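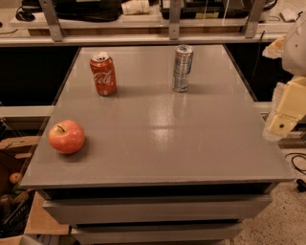 The memo said the snack run would be automated from Wednesday, February 3, 2021, and that no jobs would be affected. This stung a bit, as the snack run was the only part of my job I was any good at.

I had been at Bruteck for 19 years. In that time I had processed claims on something like every gumboot in the state, and I could not have told you the point of a single one. But I knew that Dispatch wanted Coke before ten and apples after lunch, and that Accounts would say no to anything and then eat half of yours.

The arm came from Goltgate. They called it Ionescu, after the street their office was on, and it lived beside the grey drawers in the back room, where it learned to tell a can from an apple. It took 600 tries. I know because I was asked to put everything back after each one.

"You're training it," the woman from Goltgate told me.

"What's it training me for?" I said.

She wrote that down.

By the second week it could pick up a can and hold it out. It could not walk down the hall, so people came to it. They stood in a line with their hands out, like kids at a tuckshop, and while they stood there they talked. Dispatch learned that Accounts had a boat. Accounts learned that Dispatch had feelings about the roster. A drink took five minutes to arrive and the line was never short.

Management noticed the chatting and bought a scheduling program called Fiturlow, which gave each of us our own snack time so we wouldn't meet. Mine was 2:40. I would turn up alone, and the arm would swing round and offer me an apple, and I would say ta.

One afternoon it held out the apple and I reached for it, and it didn't let go. We stood like that for a while. I thought about the hallway, and the old tray with the wonky handle, and whether Accounts had taken the boat out yet.

"I'm not in a hurry," I told it.

At 2:45 Fiturlow sent me a reminder that my snack was over.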